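Destora Tabletop Cell: frequently asked questions

What is supplied with the cell?
A single arm, a two-finger gripper, an overhead camera, a wrist camera, the controller and a fixed worktop. The play-kitchen set is listed separately as the Fomis pack. Licences for the Kruger recording software cover one computer.

Do I have to use the Fomis pack?
No. Any light objects will do, provided they fit between the open fingers. The pack exists so that results from different sites can be compared on the same layout.

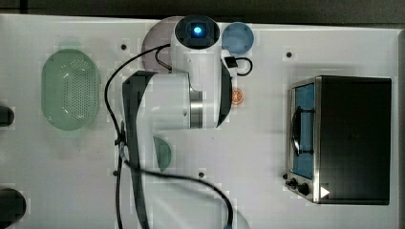

How should the cables be routed?
Leave slack at the wrist and keep the loop clear of the fingers through the full range of motion. Most faults reported to us under this heading come from a cable tied too tightly at the forearm. A loose loop over the upper side of the forearm, as fitted in this kitchen layout, is acceptable. Check it again after any change to the home position.

How long does a recording session take?
The standard task list has 374 short episodes. Allow 6 hours, including resets. Sessions can be paused between episodes, but a pause within an episode discards it.

Can the overhead camera be moved?
Yes, but it must be calibrated again afterwards.
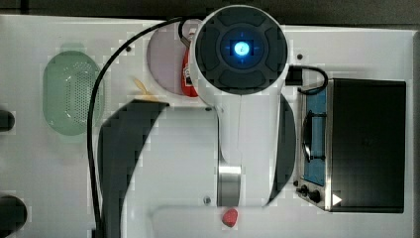
The calibration routine is under Setup in the Kruger menu and needs the printed target supplied with the cell. Results are saved per layout, so returning to an earlier camera position still requires a new run.

Will the gripper handle soft items?
Yes, within limits. Set the force to Low and close the fingers slowly. 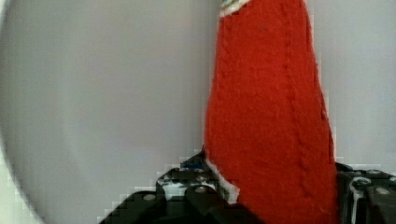
Force settings are stored with the task and not with the object. If one task mixes hard and soft items, use the lower setting throughout. Fuzzy fabric, such as the red piece held between the fingers here, should be gripped near its wider end. Remove stray fibres from the finger pads at the end of the day.

What does the warranty cover?
The arm and controller are covered for 300 days. Finger pads are treated as wearing parts and are sold in packs of 4.

Who do I contact about repairs?
Write to Bayu Pelupessy at the Drernov service desk, quoting the serial number on the controller. Requests received after midday on Friday are handled the following week.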